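Knitwear Care: Folding Ribbed Garments for Shelf Storage

From the Brellidbridge Textile Services newsletter, October

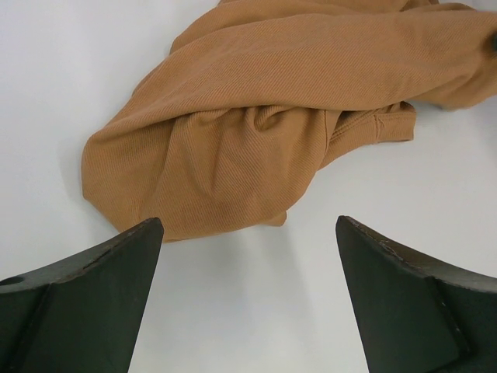 Camel-tan ribbed knit on a white tabletop, before folding.

Ribbed knits arriving at the Brellidbridge sorting room are now folded for shelf storage. Hangers remain in use for woven shirts and jackets only. A rib stretches across its width under very little load, and a garment left on a hanger tends to gain length in the body and form points at the shoulders.

Start with the fabric relaxed. A bunched knit holds twist in the body and sleeves, and pulling on one corner transfers that twist to the side seams. Lift the garment at both shoulders, let it hang for a moment, and lower it hem first onto a clean table. Flatten with the palm, working along the ribs. Do not drag across them.

Check the seams next. Each side seam should lie at the outer edge of the body. If a seam has rolled toward the front, lift that side and reset it. Turned hems should be opened out with a finger before any fold is made over them.

Fold each sleeve straight across the back, then down, keeping the cuff inside the body outline. Bring the sides in to a finished width of 300 mm, which fits the Vandetti shelf insert. Fold the body in thirds from the hem. Stacks should not exceed 90 mm in height, measured without pressing down. Heavier pieces go at the bottom.

Marks and fastenings are checked at the flat stage. Any dark spot is examined under the bench lamp and entered on the intake sheet as a button, a stain or a snag. Stained pieces go to the Chang wash line and are not shelved.

The Braltano folding boards are in cabinet 923. Return them after use with the smooth face inward. Boards with chipped edges will catch on a rib and should be placed in the repair bin.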